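Kitchen storage and food waste in shared rentals: a second look at the Astwood diaries

9 min read

3. Where the food goes

The building stock in Astwood matters here. Most of the shared flats were fitted out in 1979 and the kitchens have been patched since, a new counter in one, new drawers in another, hardly ever both at once. Counter depth is all over the place. So before getting to the diaries, a word on surfaces. Tenants in our sample used the counter as storage first and as a work surface second. Bread, fruit, open packets, mail. Stone and stone-look tops (Figure 1a) got cleared more often than tiled ones, by the tenants' own account, mostly for looks.

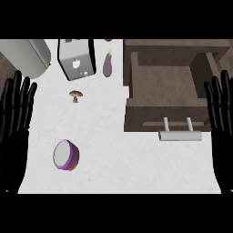 Javier Skerari
Zotideo Household Studies, working draft, 20th October

Figure 1. Kitchen surfaces and storage: (a) white marble countertop; (b) open wooden drawer with a container inside. Both computer-rendered.

The diaries cover 16 households. Each kept a paper log on the fridge door and wrote down anything thrown out, plus where it had been kept. Total entries 2717 after cleaning. Entries with no location were dropped, also entries where the item couldn't be read (a lot of bad handwriting, and one log that had been under a leak). We did not weigh anything. Earlier work on waste in rentals tends to weigh, and weight hides the small stuff: spices, half packets of yeast, the last inch of a jar.

Main result first. Food kept where more than one tenant could see it got eaten. Food kept in a private spot got thrown out, and thrown out late. This held for dry goods and for most fresh produce. It did not hold for milk, which everybody wasted in every flat regardless of shelf. We have no good account of the milk.

The counter is a special case. Items left there were used quickly or complained about, and complaint seems to work nearly as well as labeling. Several logs have notes in the margin to that effect ("whose melon"). Once an item moved off the counter into a cupboard the notes stop and the item usually turns up weeks later in the waste column. We think the move itself is the problem. Whoever tidies is often not the owner, and the owner doesnt go looking.

Drawers were worse than cupboards. A cupboard door gets opened for plates and glasses, and the food behind it is seen at eye level. A drawer gets opened for the one thing a person wants. Tall containers have to lie down or the drawer won't close, labels end up facing the side, and a second layer builds up under the first. In 2 flats the deep drawer had been given over to food completely and both had waste entries well above their neighbors in the same building. Colored labels helped a little (see Figure 1b for a container of this general sort, purple label), but only where tenants had agreed on the colors beforehand. Otherwise a color just means a brand.

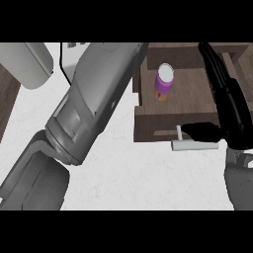 3.1 Labels and shared rules

Written rules were rare. Where they existed they covered cleaning and the trash, almost never food. Naming items with tape and marker was common at move-in and had faded in most flats by November. Tenants who kept it up were the ones who had been labeling in a previous flat, so this is habit carried over and we would not read it as an effect of the kitchen.

One caution on the logs. A diary on the fridge door is itself a reminder, and waste entries drop over the first stretch in nearly all the households. Could be real, could be people getting tired of writing. We compared early and late pages for item type and the mix is much the same, which points to tiredness, but the late pages are thin and I would not lean on it. Cupboard and drawer comparisions below use the early pages only.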